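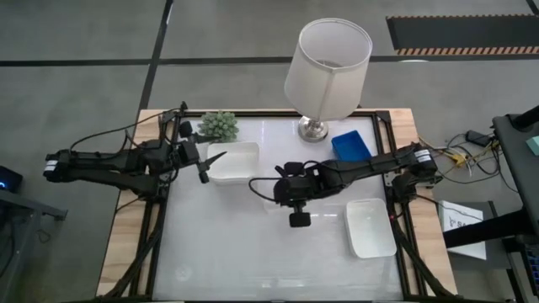 Trerkby wrote that the fixed start pose was the first thing to drop, and asked why every episode had to begin from it. The original post, from Bimaseo, reads as follows.

Two-arm tabletop setup, teleoperated, task is moving small items between two white containers. We have 70 episodes. The policy reaches the correct container when it stands where it stood in training and misses when it is shifted or turned a little. Training loss is fine. Validation loss is fine too, but the split is random over frames, so I don't trust it. Should I collect more of the same, or change the way I collect? The plant and the lamp have stayed in place the whole time.

Tosh
Fix the split first. Frames from one episode are nearly identical, and a random split puts neighbors on both sides. Hold out whole episodes, and hold out container positions as well. Your validation number will get worse and will start to mean something.

Then change the collection. Before each episode, move both containers and turn at least one of them. Draw the positions from a list made in advance – operators who choose by hand drift back to the same spots. Keep the grasp style the same across operators, or at least log who drove. Move the lamp and the plant every few episodes. If they never move, the policy can use them as landmarks, and it will.

Vary the start pose of both arms too, as Trerkby says. A few centimeters at the gripper is a reasonable first setting.

Keep the 70 old episodes, but tag them so you can train with and without.

Zotiro
just get more data. we had the same thing and it went away at 1000 episodes. didn't change anything else that I remember

Tosh
With 1000 episodes the containers were probably bumped around enough to give you the variation by accident. It's a slow way to get it.

Also check the recording rate on both arms. Ours had an offset of 2 frames between left and right, and the symptom looked much the same.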